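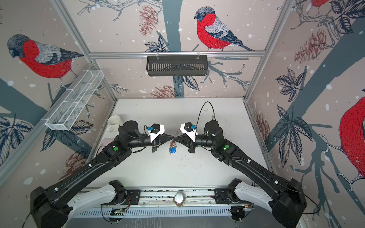 Chapter 11
The Fake Relationship Plot: Why Readers Fall for It Every Time

Before you start

Read the first three chapters of any fake-dating romance. Library copy, own copy, whatever. Mark the page where the two leads agree to the deal. You'll need that page number for Exercise 2.

Key terms for this chapter: the arrangement, the audience, the slip, the expiry date, the third-act break, the grovel.

11.1 A deal gets made

Two people need something. Neither one can get it alone. So they pretend.

Oldest setup in the drawer, nearly. A grandmother's inheritance, a visa, a sister's wedding with an ex on the guest list, a landlord who only rents to couples. The reason can be thin. Readers will forgive thin. They won't forgive a reason that one phone call could fix, so check for the phone call first. If Dana could ring her boss and clear it up by lunch, there's no book.

Our running case for this chapter is a short novel called Widutness, by Mahnaz Farahani. It's 252 pages, a quick read, and the class set should be in your room by the time you get here. Plot in brief: Lena runs a failing ferry ticket office in the harbor town of Gralleck. Tomas is the buyer's nephew, sent to look over the books. The buyer, his aunt, likes family people. Lena owes 50 days' back rent. By page 11 they're engaged. On paper.

Note how fast that is. Page 11. Farahani doesn't spend a chapter on Lena's childhood or the weather. You get the debt, the nephew, the lie. Backstory comes later, in scraps, mostly while somebody is carrying something heavy up the dock.

11.2 Who's watching?

A pretend couple needs an audience. No audience, no reason to hold hands.

In Widutness it's the aunt first. Then the whole town of Gralleck, which is worse. The baker knows. The baker's daughter knows. By the December chapters there's a cake with both their names on it and Lena's is spelled wrong.

Ask three things of any audience scene:
Who has to be fooled?
What does the couple have to do to fool them?
Which of the two does it a little too well?

That last one is the engine. Tomas remembers how Lena takes her tea, in front of his aunt, and it's supposed to be an act. Except he was never told. She notices. The reader notices her noticing. No kiss for another 50 pages and it doesn't matter at all.

A common beginner's mistake: the audience dissapears halfway through. Writer gets bored of the aunt, sends her on a cruise. Now the leads are acting for an empty room and every touch has to be explained. Keep the aunt.

11.3 The expiry date

Every arrangement ends on a set day. Sale closes, wedding's over, lease is signed. Write it down early and let the reader see it coming.

Farahani uses the closing of the sale, to the Groltmont line, a big ferry company up the coast. Once Groltmont signs, Tomas goes home to Marar. It's mentioned on page 30, again at the cake scene, again on the boat. Three times, that's plenty. More and it starts to sound like an alarm clock.

The date does two jobs. Puts pressure on, obviously. Also gives both leads an excuse not to talk. "It ends when the sale closes" is a very handy sentence for somebody who's scared. Lena says it twice and means it neither time.

11.4 The slip

One of them forgets they're pretending. Small is better than big. A jacket handed over with no one around. A "we" that should of been an "I."

Look at the passage below, from the middle of the novel.

The last boat had gone and there was no one on the dock to see them. Tomas still had hold of her hand. She thought about saying so. The lights were going out along Harbor Street, one shop and then the next, and she thought, when the bakery goes dark I'll tell him. The bakery went dark. She counted the windows over it instead.

Short, plain words. No talk of hearts. What's left out? Tomas's side, completely. We don't get his thoughts anywhere in the book, single point of view start to finish. Some readers hate that. More on dual point of view in Chapter 12, where we'll rewrite this same passage from his end.

11.5 Where this chapter goes next

Section 11.6 covers the third-act break and why so many of them feel forced. Section 11.7 is the grovel, good ones and lazy ones. Then a longer look at the ending of Widutness, so finish the book before 11.8. Spoilers from there on, all the way down.

Exercises

1. List the phone calls that could end the plot of the novel you chose. For each, say what stops it.

2. Find the page where the deal is made. Find the first slip. How many pages between? Compare with a classmate's book.

3. Write a scene of 700 words or less. Two people pretending, one person watching. Don't use the words love, heart or pretend. Watcher has to leave before the scene ends.

4. Rewrite your scene from exercise 3 with the watcher staying. What did you have to cut?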